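## Dritwood nail wraps: your questions

**Do I need a lamp?**

Not for the classic sets! They go on like a sticker and you're done. The semi-cured sets do need one. I use my little Wavis and give each hand two rounds.

**How many wraps come in a set?**

The big box has 288, in every size from tiny pinky to wide thumb. Yes, you'll have leftovers – I save mine for accent nails.

**How long do they last?**

I get nine days on my right hand and longer on my left. Wipe each nail with remover first, even if it looks clean. It makes such a difference!
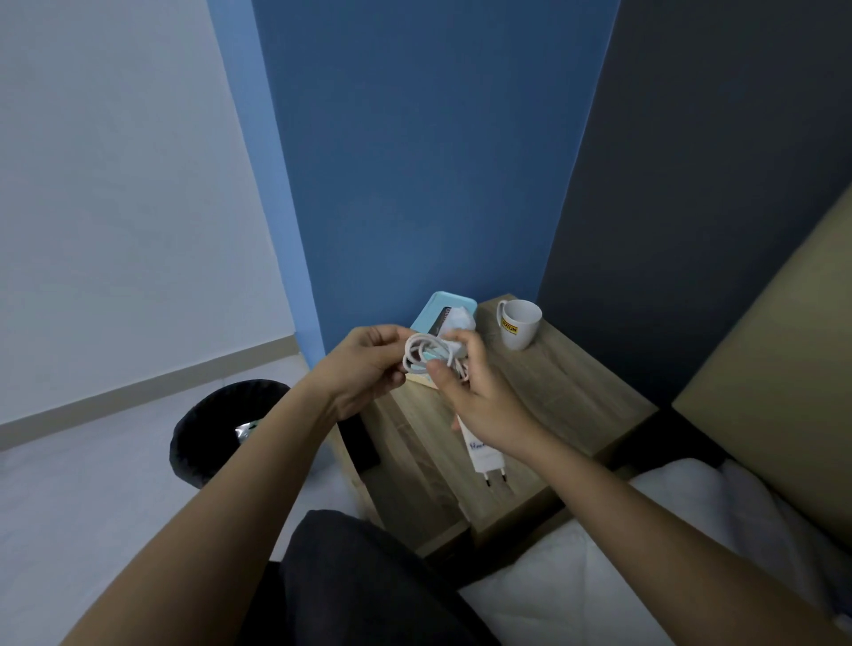 *Winding up a white charging cable by the bedside table*

**Which colors should I try first?**

Prado, all the way. It's a dusty plum with a soft shimmer and it goes with everything I own. If you like sheer pinks, Dokum is so pretty, though it shows ridges – put a base coat under it.

**Can I wear them over gel?**

Yes, as long as the gel is smooth and has no lifting at the edges.

**How do I take them off?**

Warm water, a drop of oil and patience. Slide an orange stick in from the side and peel slowly. Please don't rip them off, your nails will hate you for it!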